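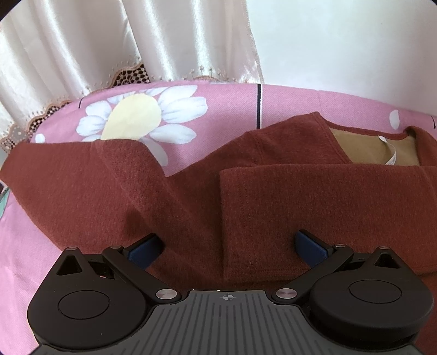
Strick gehört gefaltet

Ein Pullover hat auf einem Kleiderbügel nichts verloren. Ich habe das jahrelang anders gehandhabt und dafür Beulen an den Schultern in Kauf genommen, die auch nach dem Waschen nicht mehr verschwanden. Inzwischen falte ich alles, was gestrickt ist, und zwar auf dem Bett.

Das Bett ist dafür der beste Platz in der Wohnung. Der Tisch ist zu hart und meistens zu klein, auf dem Boden tut mir nach kurzer Zeit der Rücken weh. Auf einem glatt gezogenen Laken lässt sich ein Strickteil ausbreiten, ohne dass es verrutscht, und man sieht sofort, ob ein Ärmel verdreht ist. Rostrot auf Rosa ist keine Farbkombination, die ich anziehen würde, aber zum Falten ist sie brauchbar. Die Kanten sind gut zu erkennen.

Im Handel wird einem gern erzählt, man brauche Hilfsmittel. Bei Vendau gibt es ein Faltbrett, bei Wodetti ein Kastensystem mit Einsätzen, das in der kleinsten Ausführung 299 Euro kostet. Ich habe mir das Brett einmal geliehen. Für Hemden ist es in Ordnung. Ein dicker Pullover quillt an den Seiten heraus, und am Ende streicht man ihn doch mit der Hand glatt.

Drei Handgriffe reichen: die Seiten mit den Ärmeln nach hinten legen, den Saum zur Mitte, dann noch einmal zusammenklappen. Fest rollen würde ich Strick nicht. Das spart Platz im Koffer, aber im Schrank liegt das Teil monatelang so, und die Falten sitzen dann quer über der Brust.

Gegen das Stapeln wird eingewandt, dass man an die unteren Sachen nicht herankommt. Das stimmt - bei hohen Stapeln. Mein Schrankfach ist 47 Zentimeter breit, da passen zwei niedrige nebeneinander. Schwere Jacken liegen unten, ein Pullover mit fast 400 Gramm kommt auch noch dorthin, die dünnen Sachen obenauf.

Im November räume ich die Wintersachen nach vorn und falte dabei alles neu. Das dauert einen Abend. Was dann auf dem Bett liegt und mir nicht mehr gefällt, kommt gar nicht erst zurück in den Schrank.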